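# Pay for the hand, skip the plan

Tolola sells its two-armed tabletop robot three ways: the bare machine, the machine with a year of support, and a monthly plan called Podo that adds new skills as the company finishes them. I have spent most of March with the second option, and I think it is the one most small workshops should buy. I also think the third is priced for people who haven't read the list of what it adds.

The monthly fee for Podo is $1,542. For that you get the skill library and a phone line. The skill library had 20 entries when I looked, and several were the same motion under different names. "Pick and hold" and "pick and present" differ in where the arm stops. I would not pay twice for that.

The support contract costs $3,746 for the whole year. It covers replacement fingers, a yearly calibration, and email answered by a person. Auður Oddsson, who runs a packing shop and has used the same contract for longer than I have, told me she sent in a finger fault before lunch and had a part on the way by four in the afternoon. My own request took two days. Either is fine for a shop our size.

## What a buyer should test

The demo reel from Tolola shows one clean part on a white table, the same part every time. Few benches look like that. A buyer should ask for mixed goods: something round, something with corners, something in a slippery wrapper, something flat. Leave them close together. Futska, the reseller I dealt with, agreed to this without argument, and I'd be wary of one that didn't.

Watch the fingers more than the arm. Arms are a settled matter at this price, and most of them will reach where you tell them. Fingers are where the money goes — and where cheaper kits such as the Tiwari two-jaw gripper give you a lot less to work with. A ball and a box ask for different grips, and swapping jaws between them costs time that never shows up on a quote.

A tennis ball at the fingertips, and the black box in the hand: 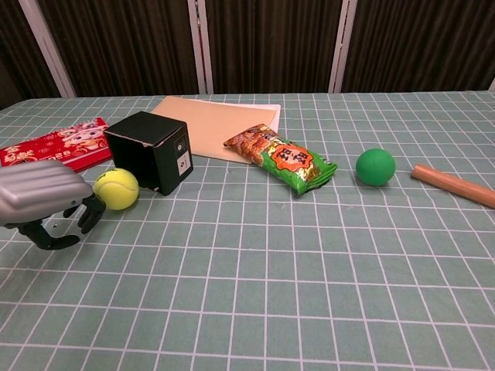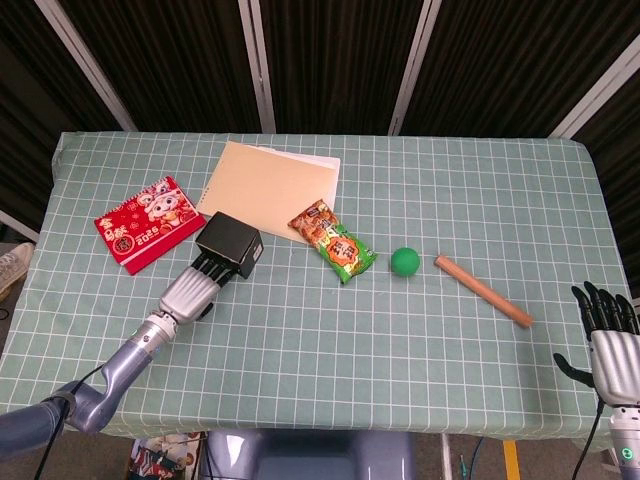 ## Where the plan might make sense

If you have several machines and no one on staff who wants to teach them anything, Podo could pay for itself. The fee covers a whole site, so it gets cheaper per robot as you add them. With one robot it doesn't. Teaching a new pick took me an afternoon the first time and less after that, and the manual is clear enough.

Tolola should sell the skills one at a time. I would buy the bag-handling one tomorrow. Until they do, take the support contract, keep a spare set of fingers on the shelf, and ask again when the library has grown.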